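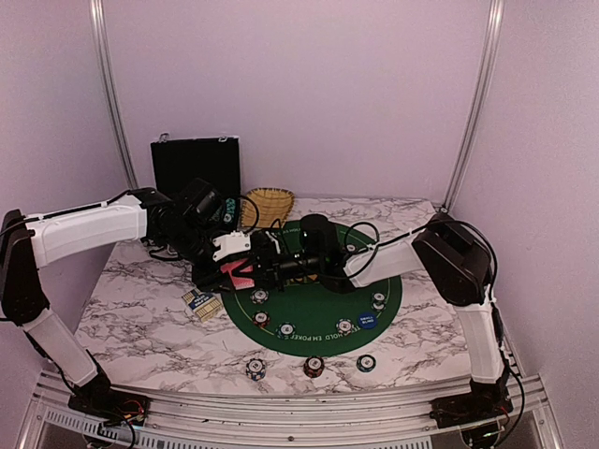

Heserora Support Portal > My tickets > Ticket 2428

Subject: Dealer kit, both arms, cards not separating
Product: Heserora two-arm tabletop kit with Tritivier card-handling add-on
Opened by: Riet Koster
Status: Waiting on customer
Priority: Normal (changed from High by support)

Riet Koster wrote, Tue 29 January:

We have your kit on a trial and have to say yes or no to the purchase. The quote is $1760 for the add-on alone, on top of the arms. Your product page says it "handles standard playing cards out of the box." I'd like to know what you mean by handles.

Setup is the two arms on the aluminum frame, one at each front corner, lilac panels on three sides, marble-look tabletop, hold 'em mat in the middle. Red-backed cards on the left side of the mat. Chips are out on the mat and in front of it.

Problem: when the arms are told to take the top card, the left gripper closes on two or three. The right one then comes in to take its card and pushes the rest of the stack across the felt. I ran it 6 times before writing this. One clean deal. I don't call that a feature.

Firmware is whatever it updated itself to when I plugged it in. I wasn't asked.

Heserora Support wrote:

Thank you for contacting us. Please try the following:
1. Power off both arms and wait one minute.
2. Re-run the table calibration from the main menu.
3. Make sure the deck is squared and lies flat.
4. Lower grip force to 4.
If the issue continues, please reply with the log.

Riet Koster wrote:

Did 1 and 2. No change.

On 3: the deck is square when it starts. After the first bad pick it's a fan, and the software carries on as if it were still a stack. Is there any check at all between picks? I can't find one in the settings.

On 4: at 4 it stops taking two cards and starts taking none. The fingers slide off the edge. At the default it takes too many. If there's a number in between that works, please tell me which, and whether it still works with a different deck.

Log attached.

Heserora Support wrote:

Thank you for the log. We see that both arms enter the same area at the same time. Is "shared zone lock" switched on? It can be found under Motion, Advanced. For thin items we also recommend the Hinatent soft fingertips, sold separately.

Riet Koster wrote:

It was off. It ships off. With two arms whose grippers meet over one small pile of cards, why would it ship off?

Switched it on. The right arm now waits its turn and the stack mostly stays put, so I'll give you that one. The left gripper still picks up doubles.

About the fingertips: the add-on is sold for playing cards. If it needs another part to pick up a playing card, that part belongs in the box. Jansen lent us a single arm in October with rubber tips already fitted. It was slow and ugly to program, but it picked up one card at a time.

Also, the wires at the base of the left arm are exposed, red and yellow. Is there supposed to be a cover? The parts list doesn't show one.

Heserora Support wrote:

We can send one pair of fingertips free of charge for the length of your trial. We have asked the hardware team about a base cover. Please confirm your shipping address.

Riet Koster wrote:

Address is the same as on the order. Please extend the trial by however long the post takes, and put that in writing in this ticket. I'm leaving it open until I've seen single cards come off that stack with the new tips on. Still waiting to hear about the missing check between picks.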